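Notebook, June
Compression spring set tests, continued from last month

Picked up again at 8:40. The room was cooler than I like for this but steady, so I went ahead. The point of this round is to find out how much free length the springs lose when they sit compressed for a long time, and whether the Moynihan batch behaves like the older Tindex stock we have been using since the start. Both are music wire, same nominal wire size, same coil count on the drawing. The ends on the Moynihan ones are ground flatter.

Sorted the Moynihan bag first. 132 springs in it. I rolled each one along the glass plate and pulled any that wobbled. Also pulled anything with a visible burr on the cut end. From what was left I took 60 for the test and put the rest back in the labeled tin on the second shelf. The tin next to it is the Tindex stock – please don't mix them, they look the same once they are out of the bag.

Free length measured on the height gauge, each spring standing on its ground end, one light touch, read, turn a quarter, read again. If the two readings disagreed by more than the width of a line I measured a third time and kept the middle value. Slow but it worked. My eyes were done by 11.

Pre-setting. Half the group was pressed to solid height and released three times before the hold. The other half went in as delivered. Last month I pressed everything, which means I had no way of telling what the pressing did. Fixing that now.

The hold is simple. Spring over a threaded rod, washer, nut, wind down to the stop sleeve, leave it. I cut new sleeves because the old ones had been trimmed by hand and two of them were visibly short. New ones were faced on the lathe in one setup and they match. A short sleeve means that spring gets squeezed further than its neighbors, and I suspect two of the odd points on last month's plot came from exactly that. I have marked them with a pencil cross and left them in.

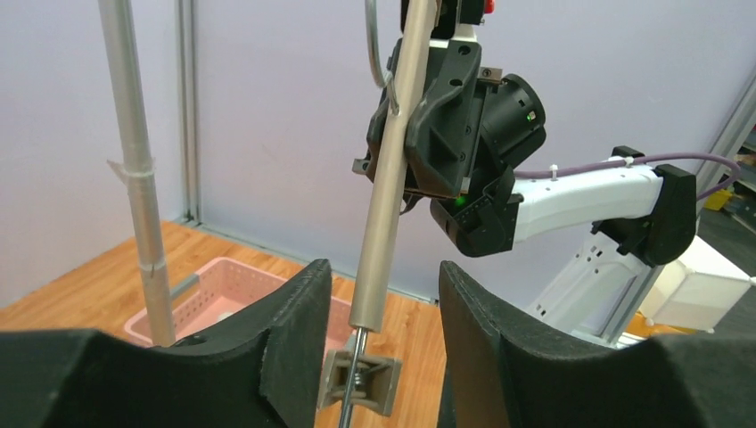
The sheet with the above method had been on the board since the morning, and by the time I came back from lunch there was a note under it saying the hold time is too short to mean much, that most of the loss happens early but the slow part is what matters for a part that stays loaded for years, and would I consider leaving a few in until fall. Fair. I will leave six from each half on the rack and take the others out on schedule. The note also asked for a warm group. I don't have a cabinet free, so that one waits.

Cycling rig, separate from the above. Counter read 3,741 when I came in. It should have been further along. It had stopped overnight, no fault light, belt fine, motor fine. Found the stop switch arm bent so that it tripped when the carriage came back a little hard. Straightened the arm, moved the switch out one hole, restarted at 1:15. It has run clean since. I am not resetting the counter. The stop is written in the log so the gap in the times makes sense.

Greasing: the spring on the rig gets a wipe of grease every 1,000 cycles, same as before. The Torkalix grease is nearly gone. What is left has separated a bit in the tub, so stir it before use. I would like to stay with the same grease until this run is over, even if the new order takes a while. Changing it halfway would give us a plot with a step in it and an argument about the step.

Wikico project page: I put the free length table up there but only for the pressed half. The other half still has to be typed in from the paper sheet. The columns are in a different order from last month's table, sorry. I put the serial first this time because it was driving me nuts having it last.

Things noticed that I don't want to forget:

Two Moynihan springs squeak when wound down. Washer against the end coil, I think. A drop of oil stopped one of them and did nothing for the other.

Height gauge zero drifted a hair between morning and midafternoon. Checked it against the block and corrected. Readings from serial 41 on are after the correction. Could go back and redo 30 to 40 – probably should.

Need more nuts. The ones in the drawer have tight threads and take a wrench all the way down.

Left the rack loaded at 4:50, rig running, cover on. Next reading tomorrow before the heat comes up.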